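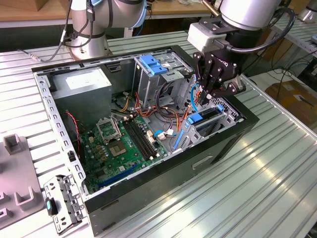
Old tower, lid off, CPU socket open and waiting.

Okico 50-bit Precision Driver Set: a long-term grumble

The Okico set costs $196, a sum for which you could once buy a second-hand car with a door that nearly shut. For this you get a ratcheting handle, a flexible extension, a pair of plastic tweezers and 50 bits in a hinged case that wants very badly to be mistaken for something a surgeon owns. I bought mine from Bovance in July, during a sale that turned out to apply to a different set.

I fix old desktops. It's a hobby in the sense that it costs money and annoys the household. Most of the work is the same handful of screws over and over: side panels, power supply, motherboard, the odd drive cage put together by someone with a grudge. You could do nearly all of it with a single Phillips number two from the kitchen drawer, and for years I did. So the question is whether a flash set improves matters, and the answer is yes, a bit, in ways that are embarrassing to list at that price.

The handle

Lovely, annoyingly. It's aluminium, a dull grey colour, with a spinning cap that sits in the palm and lets you run a long screw out with two fingers. The ratchet is fine-toothed and quiet. My previous handle, a Vulwood, made a noise like a cicada in a biscuit tin.

The direction collar is where Okico lost interest. It has a forward position, a reverse position and a locked position, and the markings for all of them are grey on grey. Under a decent lamp you can make them out. Inside a case, with your head blocking the light, you'll be tightening things you meant to undo.

The bits

Well cut, and they hold a screw magnetically without dragging every other screw in the room along for the ride. The number two Phillips gets most of the wear and mine still bites properly. The small Torx are handy for laptops. There are also bits for fasteners I have never met and suspect were included to reach a round number.

The tray holds them in foam, labelled underneath, so you have to take out a bit to learn which bit it is. Ifans sells a cheaper set with the sizes printed beside each hole. I mention it with some bitterness.

The extension

A bendy shaft is meant for screws you can't reach straight on. With a tower lying on its side and the panel off, you can reach pretty much everything straight on, so mine has had very little exercise. When I have used it, it flexed beautifully and transferred almost no torque at all.
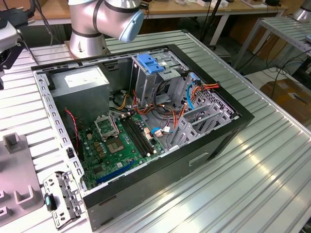 Should you buy it?

If someone else is paying, absolutely. If you open up one computer every few years to blow the dust out, get the Ifans and spend the difference on lunch. If you're already the sort of person who owns more than one driver set and has opinions about collars, you'll buy it whatever I say, and you'll mostly be happy.

I've put a dab of white nail polish on the reverse mark. It should have come that way.

3 shares | 11 comments

Contact | Copyright, all rights reserved | Back to top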